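July, getting on for half ten at night

Well, I finally did the cupboard. The one next to the cooker, the one that sheds lids on your feet every time you go in for a saucepan. I've been threatening to do it since Easter and tonight it was too warm to sit in the front room and there was nothing on, so I put the radio on the windowsill, got down on the floor with a cushion under my knees and pulled the whole lot out onto the lino.

What a sight. I don't know how one household ends up with that much plastic. Takeaway tubs from the Minami going back years (the ones that go cloudy after the first wash and smell of soy for ever), ice cream tubs, a margarine tub with buttons in it, and a jelly mould I have never once used and which I think came with the house. I decided every bottom had to find its top or go, and I was quite strict about it, at least for the first half hour. At the end I had 17 lids with nothing to sit on. Seventeen! Where do the bottoms go? I can understand losing a lid, a lid is thin, it slides down the back of things. A bottom is a great big box.

The orphans are in a carrier bag by the back door. I did fish one back out because it was nearly the right size for the blue bowl, and then I tried it on the blue bowl and it wasn't, so back it went.

The good ones I washed, even the ones that looked clean, and stood them all over the draining board and then the worktop and then on tea towels on top of the washing machine. I like the ones with the latches best. Mum always bought the push-on sort and you'd hear her in the kitchen going round the edge with her thumb, pop pop pop, and then the first corner would come up again as she got to the last. With a latch you at least know where you are. I bought a set of 4 from Zatthorpe in the spring sale and I've been very pleased with them, though the smallest is no use for anything but half an onion, and it now is the half an onion box and can't be used for anything else. The big one holds 300 grams of dry pasta with a bit of room at the top. I know because I weighed it, it was that kind of evening.

I also tried the thing of storing them with the lids on. The Plurlow newsletter had a page on kitchen cupboards last month and it was very firm that you should nest the boxes and file the lids upright in a rack like LPs. I haven't got a rack. I had a go with the old toast rack and it looked lovely for as long as it took me to shut the door, and then I heard them all go over. So it's lids on, stacked, big ones at the bottom. It takes up far more room but I can see what I've got, and when I want to put the leftover rice away I won't be on my hands and knees with it going cold on the side.

One thing I did learn is to press in the middle of the lid first and then do the sides. I used to do one latch and then haul the other one down after it and wonder why it sat crooked. 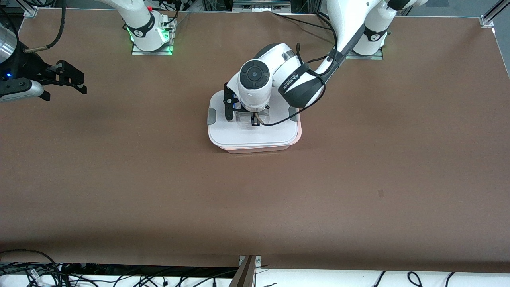
Drarkix, on the kitchen board, reckons I've got it the wrong way round with the stacking and that shut boxes go musty if there's the least bit of damp left in them, so I should leave the latches up and just rest the lids on top. Which is annoying, as it's probably true. I went back and had a sniff of the two I'd put away first and they seemed fine, but I've undone them all anyway, so now the stack wobbles. I might put a sheet of kitchen roll in each one instead and do them up again tomorrow.

Soup tomorrow too, if I can face the hob in this heat. There's a bag of carrots that won't see the weekend. I'd like to get a few portions in the freezer before the plums start and there's no room for anything else.

Gave the shelf a wipe before it all went back in. There was a 20p stuck to it in something brown, syrup I think, and a birthday candle. Kept both. My knees are killing me and I've still got the jelly mould out on the table, can't decide. It's shaped like a rabbit. Bed.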